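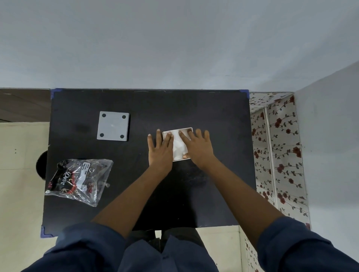 La mudanza perfecta no cabe en una caja

Las empresas de almacenaje por suscripción prometen devolvernos metros cuadrados. Lo que devuelven, de momento, son facturas.

Por Vega Zabala

Ornella Cirillo guardó en noviembre 2 bicicletas, una cuna desmontada y los apuntes de la carrera. Pagó el primer mes con descuento y el segundo casi sin mirar. Cuando volvió a pensar en ello había gastado casi 800 euros en conservar cosas que, según me cuenta en su cocina, «no daría ni por la mitad en un rastro».

El sector vive de ese olvido, aunque lo llame de otra manera. Hasero, que recoge los bultos a domicilio y los lleva a una nave de las afueras, habla en su web de «espacio mental». Vuorinen, su competidora, prefiere «ligereza». Le pregunté a una comercial de Vuorinen cuánto tiempo pasa un bulto de media en la nave. Me dijo que dependía del cliente. Le pregunté de qué dependía y me mandó un folleto.

Nestor Mercado trabajó cuatro años clasificando bultos en Hasero y recuerda pasillos enteros que no se tocaban de un verano a otro. «Entraba mucho y salía poco», resume. Lo que más le llamaba la atención era el cartón: gente que pagaba una cuota mensual por cajas que seguían cerradas con la cinta de la mudanza anterior.

Los defensores del modelo tienen sus razones. Los pisos encogen y los trasteros se venden aparte, a precio de plaza de garaje. Endang Sopacua, arquitecta, lleva tiempo diciendo que el problema se dibuja en el plano: viviendas nuevas sin un solo armario empotrado en el pasillo, sin despensa, sin altillo. «Mi abuela tenía sitio para las mantas. Yo tengo una isla de cocina», dice. Le compro el diagnóstico. Me cuesta más aceptar que la solución sea alquilarle a un tercero el altillo que nos quitó el promotor.

Y luego está el precio. Ullosus anuncia tarifas planas que suben al séptimo mes y cobra aparte cada devolución, de modo que recuperar el abrigo de invierno puede salir más caro que guardarlo. Está todo en las condiciones, eso sí, en la página que se abre después de haber metido la tarjeta.

Sveva Pace dio de baja su contrato en primavera. Tardaron tres semanas en traerle las cosas y faltaba una lámpara —que apareció más tarde, en el envío de otro cliente—. Regaló casi todo en el portal, con un papel que decía «funciona». Se quedó la lámpara y una caja de fotos.

Ornella, mientras tanto, sigue pagando. Quiere vender la cuna, pero para enseñarla tendría que pedir que se la traigan, y eso son otros dos trayectos.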